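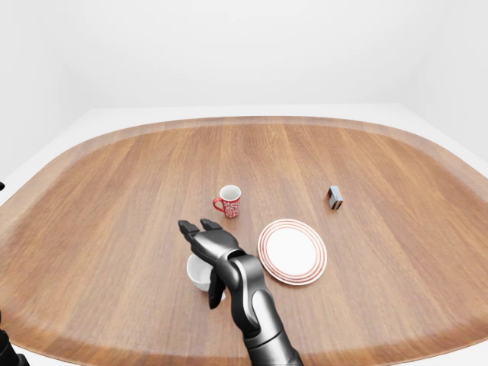
동네 카페 기부 행사, 다들 어떻게 보세요? (쿠라우 커피 얘기)

자유게시판 > 먹고 마시기
댓글순 | 최신순

라떼는두잔
2023년 4월 30일

저 쿠라우(Kurau) 거의 매일 가는 사람인데요, 어제 계산대 앞에 안내문이 붙었더라고요. 10월 한 달 동안 음료 한 잔 팔릴 때마다 200원씩 동네 푸드뱅크에 보낸다고요. 아직 한참 남았는데 벌써 붙인 걸 보면 꽤 진심인가 싶기도 하고, 한편으로는 200원이 좀 애매하지 않나 싶기도 하고 그래요.
저는 일단 좋게 보는 쪽이에요! 어차피 제가 마실 커피고, 값을 올린다는 말도 없었거든요. 그런데 같이 간 동생은 "언니, 그거 다 홍보야" 이러면서 시큰둥하더라고요. 집에 오는 길 내내 그걸로 티격태격했네요 ㅋㅋ
다른 분들은 이런 행사 하면 일부러 가시는 편인가요, 아니면 그냥 신경 안 쓰고 가던 데 가시나요? 그리고 예전에 이런 거 했던 가게 중에 나중에 결과까지 제대로 알려준 데가 있었는지도 궁금해요.

[답글 1] 골목끝집
저는 신경 쓰는 편이요. 커피 맛이 비슷비슷하면 당연히 그런 데로 가죠. 클렌버그(Clenberg) 베이커리가 작년에 식빵으로 비슷한 걸 했는데 그때 일부러 두 봉지씩 샀어요. 냉동실이 식빵으로 꽉 차서 한동안 아침마다 토스트만 먹은 건 안 비밀입니다...
결과 발표도 했어요. 가게 문에 손글씨로 363봉지 팔았다고 붙여놨더라고요. 그런 숫자 하나 보면 기분이 참 좋아요.

[답글 2] 검은콩두유
저는 반대까지는 아닌데 좀 삐딱하게 봅니다. 한 잔에 200원이면 하루에 한 잔씩 30일 마셔도 6천 원이에요. 제가 쓰는 커피값은 그 스무 배가 넘고요. 차라리 커피 며칠 안 마시고 푸드뱅크에 바로 입금하는 게 훨씬 크죠.
그리고 안내문에 "고객님과 함께하는 나눔" 이런 문구 꼭 들어가잖아요. 돈은 손님이 냈는데 기부자 이름에는 가게가 올라가는 거, 저만 불편한가요?

[답글 3] 라떼는두잔 (글쓴이)
검은콩두유님 말씀도 맞아요. 제 동생이 딱 그 얘기를 했어요 ㅎㅎ 그런데 저를 포함해서 커피 끊고 그 돈 입금할 사람이 얼마나 될까요? 저는 솔직히 못 해요. 게으른 사람한테는 자동으로 빠져나가는 200원이 그나마 현실적이에요.
그리고 문구는 그게 아니라 "10월에는 한 잔에 200원"이 끝이었어요. 밑에 푸드뱅크 전화번호가 있고요. 담백해서 저는 마음에 들었어요.

[답글 4] 산책왕멍이
골목끝집님 클렌버그 식빵 그거 저도 샀어요!! 호두 든 거 맞죠? 그때 줄이 꽤 길어서 강아지랑 한참 서 있었던 기억이 나요. 또 하면 좋겠네요.

[답글 5] 골목끝집
호두는 금방 동나서 저는 못 먹어봤어요 ㅠㅠ 늦잠 자는 사람은 늘 우유식빵입니다.

[답글 6] 창고지기
푸드뱅크에서 물건 분류하는 일을 5년째 돕고 있어서 한마디 보태요. 길어질 것 같은데 양해 부탁드립니다.
금액만 보면 검은콩두유님 말씀대로 큰돈이 아닌 경우가 많아요. 그런데 저희 쪽에서는 작은 가게들 행사가 은근히 도움이 됩니다. 행사 끝나고 나면 "거기 푸드뱅크가 있는 줄 몰랐다"면서 전화하시는 분들이 생겨요. 기부하겠다는 분도 있고, 본인이 이용할 수 있는지 조심스럽게 물어보시는 분도 있고요. 저는 뒤쪽 전화가 더 반갑더라고요.
현금으로 주시면 그때그때 모자란 걸 살 수 있어서 좋아요. 통조림은 남는데 식용유가 없는 달이 있고, 쌀은 있는데 분유가 하나도 없는 달이 있거든요. 물건으로 들어오면 이걸 맞추기가 어려워요.
아쉬운 건 시기예요. 연말에는 여기저기서 챙겨주시는데 여름에는 정말 조용합니다. 쿠라우가 10월이라니 그나마 연말하고 겹치지 않아서 저는 반갑네요. 7월이면 더 좋았겠지만요 ㅎㅎ

[답글 7] 검은콩두유
창고지기님 글 읽고 조금 누그러졌습니다. 전화 얘기는 생각을 못 했네요.
다만 결과 공개는 꼭 해야 한다는 생각은 그대로예요. 만수르(Mansour) 식료품점에서 계산대에 모금함 놔뒀던 거 기억하시는 분 있나요? 동전 꽤 찼었는데 어느 날 없어지고 그 뒤로 아무 말이 없었어요. 어디로 갔는지 아직도 모릅니다.

[답글 8] 초록대문
만수르 모금함은 제가 여쭤봤어요. 푸드뱅크 쪽이 아니고 초등학교 급식비 지원으로 갔다고 하시던데요. 영수증도 보여주셨어요. 물어보면 다 알려주시는데 안내를 안 붙이신 게 문제라면 문제죠. 의심부터 하시는 건 사장님 입장에서 좀 억울하실 것 같아요.

[답글 9] 검은콩두유
의심이라기보다 궁금한 거였는데 표현이 세게 나갔네요. 확인해주셔서 감사합니다. 그래도 손님이 일일이 물어봐야 아는 건 좀 그래요. 종이 한 장이면 되는 일인데요.

[답글 10] 초록대문
그건 저도 동의해요. 다음에 장 보러 가면 슬쩍 말씀드려 볼게요.

[답글 11] 미세스바커아님
닉네임 때문에 자꾸 오해받는데 저 바커(Barker) 찻집이랑 아무 상관 없는 사람입니다 ㅋㅋㅋ
바커도 예전에 했었어요. 거기는 방식이 달라서 손님이 원하면 거스름돈을 안 받고 통에 넣는 거였는데, 저는 그게 더 부담스러웠어요. 뒤에 사람 서 있는데 동전 챙기면 괜히 눈치 보이잖아요. 그래서 한 잔에 얼마, 이렇게 가게가 알아서 떼는 쪽이 저는 훨씬 편해요. 손님은 아무것도 안 해도 되니까요.

[답글 12] 산책왕멍이
ㅋㅋㅋ 닉네임을 바꾸시면 되잖아요

[답글 13] 미세스바커아님
바꾸면 지는 것 같아서요

[답글 14] 나딘이사
안녕하세요, 쿠라우에서 일하는 나딘 이사(Nadine Issa)예요. 단골손님이 이런 글이 있다고 보여주셔서 가입했습니다. 가게 광고처럼 보일까 봐 망설였는데 물어보신 게 있어서 답만 드리고 갈게요.
우선 음료값은 그대로예요. 200원은 가게 매출에서 나가고, 차 종류랑 아이들 코코아도 다 포함됩니다. 원두 봉지나 케이크는 이번에는 빠졌어요. 계산대 프로그램에서 음료만 따로 집계하는 게 제일 간단해서요.
결과는 11월 초에 잔 수랑 금액을 적어서 문 옆에 붙일 거예요. 위에서 말씀하신 것처럼 입금 확인증도 같이 붙이는 게 좋겠다 싶어서 사장님께 말씀드렸고, 그러자고 하셨어요.
안내문을 너무 일찍 붙인 건... 제가 인쇄를 미리 해놓고 신나서 붙인 거예요. 사장님이 보시고 웃으시더라고요. 당분간 뗄까요?

[답글 15] 라떼는두잔 (글쓴이)
헉 직접 와주시다니!! 떼지 마세요 ㅋㅋ 덕분에 이렇게 수다도 떨고 좋은데요. 그런데 혹시 텀블러 가져가는 사람도 한 잔으로 쳐주시나요?

[답글 16] 나딘이사
그럼요, 텀블러도 똑같이 한 잔이에요. 텀블러 할인도 그대로 해드려요.

[답글 17] 태디어스B
본명은 태디어스 브래니건(Thaddeus Brannigan)이고 이 동네에 산 지는 얼마 안 됐습니다. 한국어가 서툴러도 이해해 주세요.
제가 전에 살던 곳에서도 커피 가게가 이런 행사를 했는데, 한 달이 아니고 딱 하루였어요. 그날은 한 잔에 훨씬 많이 기부했습니다. 사람들이 그날을 기억하고 이웃끼리 만나서 같이 갔어요. 한 달은 길어서 중간에 잊어버릴 것 같습니다. 저는 하루가 더 좋다고 생각해요.

[답글 18] 창고지기
하루 행사도 장점이 있죠. 그런데 저희가 받아본 경험으로는 하루에 몰아서 하면 비 오면 끝이에요. 재작년에 한 떡집이 하루 날 잡고 하셨는데 종일 비가 퍼부어서 사장님이 너무 속상해하셨어요. 결국 사비로 채워서 주셨는데 받는 저희도 마음이 안 좋았습니다.

[답글 19] 태디어스B
아, 비를 생각 못 했습니다. 그러면 한 달 하고, 그중에 하루만 금액을 두 배로 하면 어떨까요?

[답글 20] 골목끝집
오 그거 괜찮네요. 두 배 하는 날 여기 분들 모여서 가면 되겠어요. 저는 그날 디카페인까지 두 잔 마실 수 있습니다.

[답글 21] 검은콩두유
저는 커피를 안 마시는데 두유라떼도 되나요? 삐딱하게 굴어놓고 민망하지만 그날은 갈게요. 대신 제 방식대로 직접 입금도 따로 할 겁니다. 창고지기님, 계좌는 홈페이지에 있는 거 쓰면 되죠?

[답글 22] 창고지기
네, 홈페이지에 있는 게 맞습니다. 입금하실 때 받는 분 이름 끝까지 확인하시고요. 영수증 필요하시면 사무실로 전화 한 통만 주세요. 미리 감사드려요!

[답글 23] 나딘이사
두유라떼 됩니다 :) 두 배 하는 날은 제가 정할 수 있는 일이 아니라서 사장님께 여쭤보고 다시 글 남길게요.

[답글 24] 초록대문
참고로 만수르 사장님께 방금 말씀드리고 왔어요. 다음 모금함에는 어디로 가는지 크게 써 붙이시겠대요. 글씨가 악필이라 저더러 써달라고 하셔서 매직 들고 다시 가기로 했습니다. 집에 굵은 매직 남는 분 계시면 쪽지 주세요.

[답글 25] 산책왕멍이
저희 집에 파란색 있어요. 쪽지 드렸어요~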